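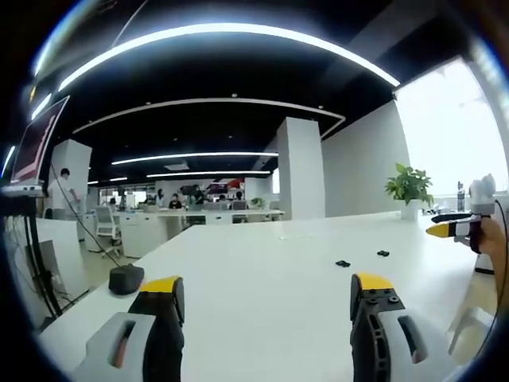 I redo the safety list for the Drungate grippers whenever we change something on the build, and in February we changed quite a lot, so it was due. These are the hand-held ones we use in pairs for showing the arm what to do. I went through it at the big white table in the shared workshop with both of them out. The yellow tips are the newer print and much easier to keep track of when your eyes are on the job! Comments are mine, argue with them on the workshop page if you like.

Checked Mar 31, 2024

1. Finger tips seated, no splits
OK. Give each one a proper tug. The old batch used to creep forward after a long session and I only noticed when one came off in my hand.

2. Bolts through the finger bodies
OK after tightening. Two on the left-hand unit had worked loose (my own fault, I'd skipped the threadlock). Don't go mad with the driver, the holes are printed and they will round out.

3. Finger travel, open to shut
OK. Smooth all the way on both. Keep your skin out of the gap while you test it, I've had a blood blister off this thing and it's embarrassing to explain.

4. Camera mount
OK. No wobble. I'd still like a second screw in it.

5. Cable
Needs watching. The black one is fine at the gripper end but it likes to wander off down the side of the table, where somebody's foot will find it sooner or later. Clip it before you start. I've put 4 clips in the Stulon box.

6. Table
Drinks off, please, bottles included. Plants can stay at the back. Anything small you're practising with goes in the middle where you can reach it without leaning.

7. Arm power supply (the Jetum one)
OK. Fuse checked, lid on, fan running. It was warm after 30 minutes but I could keep my palm on it.

8. Stop button
OK. Pressed it with the arm moving, twice, and it dropped out both times. Do this every session, even if you did it yesterday.

9. Speed limit in the Fülöp software
Fail, then OK. It had been left at 200 and should be 162 when anyone is within reach. I've set it back and saved it as the default, so if you put it up for a test run, put it down again!

Still to do: second camera screw, a decent hook for the cable, new label on the stop button as the old one has gone all furry at the corners.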